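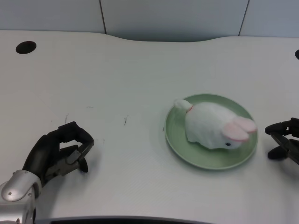 Hiếu Trịnh reckons a desk top is a desk top, and that anyone who spends more than an evening choosing one has too much time on their hands. He wrote that under my last post, the one where I moaned about my old pine table, and I've been arguing with him in my head ever since. So, Hiếu, I spent a lot more than an evening, and I'm going to tell you all about it!

Filed under: Home office / Desks and tables / Reviews

The desk I ended up with is the Flolto, in white, the bigger of the 2 sizes. I've had it since June and I work at it most days, sometimes until far too late, so I think I've earned an opinion by now. I paid for it myself. It cost me 816 with delivery, and yes, I did have to go and make a cup of tea before I pressed the button. I could have had the smaller one for quite a bit less, but I sew as well as type, and a sewing machine eats up a surprising amount of room once you've got fabric trailing off the side of it.

First thing, the curve. The Flolto has a shallow dip along one of its long edges, and you can put it whichever way round you like. The booklet wants you to sit in it, with your tummy in the dip and your elbows resting on either side. I tried that for a couple of weeks and it's lovely for typing (really lovely, my shoulders stopped creeping up round my ears) but it was hopeless for sewing, as pins and little scraps kept sliding off into my lap. So now the straight edge is towards me and the dip is at the back against the wall. You get a gap there, and a pencil has gone down it, but it's also a handy place to drop a blind cord or a bit of cable without squashing it. If you only type, sit in the curve. If you do anything with small bits, turn it round.

Cable holes next. They're the plain round black sort, and I was a bit sniffy about them at first because the old Randar desk I had at my last job had a whole flap that lifted up with sockets underneath. But flaps break, and that one did, and then you had a flap that wouldn't shut and caught your sleeve every time you reached for the phone. A hole is a hole. My lamp goes down one and the laptop charger goes down another. The only grumble is that a chunky three-pin plug is a tight squeeze, so take everything through before you've got the desk loaded up. I did it the other way round and said some words.

Now the surface, which is what most people ask me about. It's white, properly white, with a very fine texture to it that you feel more than see. The texture is great for paper, which doesn't skate about, and for a mouse, which works fine without a mat. It's less great for keeping clean. Dark thread and hair show up from the other side of the room. And it scuffs! Small dark marks, mostly where I drag things across without thinking. A damp cloth shifts some of them, and a dab of bicarb on the cloth shifts a few more, but there are one or two I've simply stopped looking at. I asked Diệp Võ how hers was doing, as she bought the same desk before me, and she said she'd given up and put a big felt mat over half of it. I don't want a mat. I paid for a white desk and I'd like to see it. But I do see her point.

Putting it together took me 3 hours on my own, and I'm fairly handy. The legs are easy. The crossbar is a pig, because you have to hold it level with one hand while you start the bolts with the other, and the bolts are short. Get a friend round for that part if you can, or prop the bar on a pile of books like I did. The booklet is all drawings and no words, and one of the drawings is the wrong way up, or I was. There were 6 little rubber feet in the bag, which go on last, and do put them on, as mine walked slowly across the floor without them whenever the sewing machine got going.

Does it wobble? A bit, if you lean hard on one corner. I can get it to shiver with the machine at full speed, but nothing falls over, and for typing I never notice it. My old pine table was steadier, I'll admit that. It also gave me splinters and had a drawer that only opened in dry weather.

I looked at the Mimivo before I bought this one, and I nearly went for it. It's cheaper and it comes with a drawer, and I do miss having a drawer. But the top is much shinier, and with a window on my left I'd have been squinting all afternoon. The Flolto's finish is dull enough that I can sit there in full sun and still read what I'm doing. If your room is dark, I'd honestly go and have a look at the Mimivo first and save yourself some money.

Would I buy it again? I think so, in the white, although I did go and stare at the grey one in the showroom afterwards and feel a bit wistful. The grey would hide the scuffs. It would also make my little back room feel like a dentist's, so white it is. One more thing for anyone ordering: the box is very long and very heavy, and the delivery chap left mine at the bottom of the stairs and wished me luck. Ask for the upstairs delivery when you order, as you can't add it on later.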